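Workshop notebook, Mar 19, 2021
Display case, day two of cleaning. Entry by me, corrections welcome from anyone who has held a cloth.
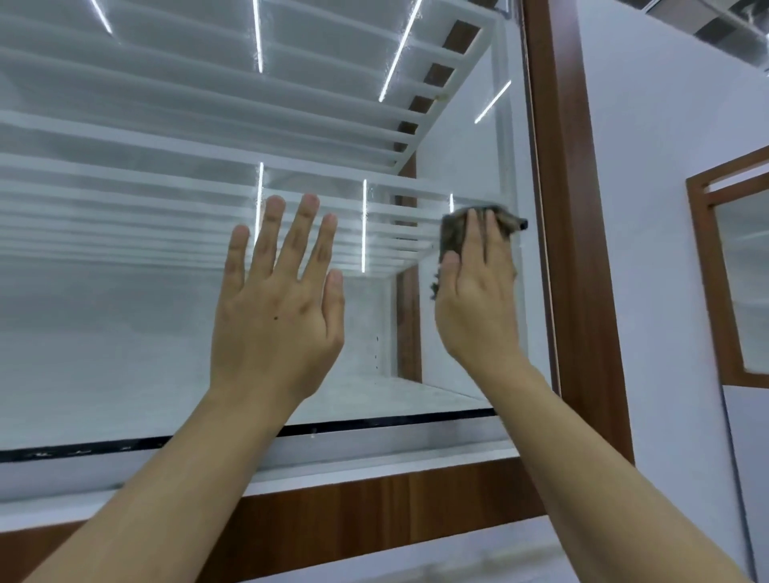

Left off last night with the glass looking fine under the ceiling lights. Switched the case lights on this morning and it looked like somebody had fried eggs in front of it. So the first rule, which I am writing down in large letters on the inside cover as well: case lights ON before you decide the front is clean. The ceiling lights are on the side of the dirt.

Trouble with lights on is that you get the strips, then the strips again in the pane, then the shelves going off to infinity like a hotel corridor. I chased one streak for a good while before working out that it was a reflection of an LED. It did not respond to treatment. Moving my head sideways sorts these out: a smear stays put on the glass, a reflection wanders off with you. Arūnas says he has always done this. He could have mentioned it in February.

Method as of today:
Dry pass first with the old gray-brown cloth, folded to a flat pad. It is ugly but it has stopped shedding. The new white ones from the Flarnden pack are still shedding and go back in the bucket until they have been through the wash a couple more times.
Then damp, top to bottom, overlapping the strokes by half a pad.
Then dry again, side to side. If a streak is left over, its direction tells you which pass to blame.
Spray goes on the cloth and never on the pane. Last time it ran down into the bottom edge and sat there for a week looking pleased with itself.

Free hand: keep it off the glass. I know this. Everybody knows this. I still lean on my left when I reach for the upper part, and then I have five fingerprints to clean off, and to clean them off I lean on something. Ilze suggested a cotton glove on the idle hand. Tried it after lunch and it works, though I look like half a butler. Gloves are in the second drawer, under the Dodska catalogs.

Inside floor of the case still has faint smudges and a few dark specks. The smudges I think are old polish. The specks wipe up in one spot and reappear in another, so either they are coming down from above or I am just moving them about with great care. Vacuum with the soft brush first next time, then wipe. Do not use the stiff brush, that is the one Sepp returned with glue in it.

The dark wood parts: nothing wet near them. Barely damp cloth along the grain and then leave them alone. I did the narrow upright on the right by accident while doing the glass and it came up a bit dull, so I buffed it with a clean corner. Looks all right now. Have another look Monday in daylight and don't say anything if it doesn't.

Tried the Etero cleaner against plain water with a drop of dish soap, one half of the pane each. Left the room, had Ilze swap the bottles' labels or not as she pleased, came back and could not tell which half was which. Neither could she, by then, as she had forgotten what she did with the labels – so the test is either very blind or worthless. Going with dish soap until someone objects. The Etero costs 25 a bottle and smells of pears.

Time: 59 minutes for the front alone, including the hunt for the imaginary streak. Should be well under that with the lights on from the start.

To do:
Wash cloths, no fabric softener (it smears, see the whole of last month)
Soft brush for the vacuum, find it
Inner sides, both
Top slats, dust only, with the strips switched off and cooled down
Ask Arūnas what else he has always done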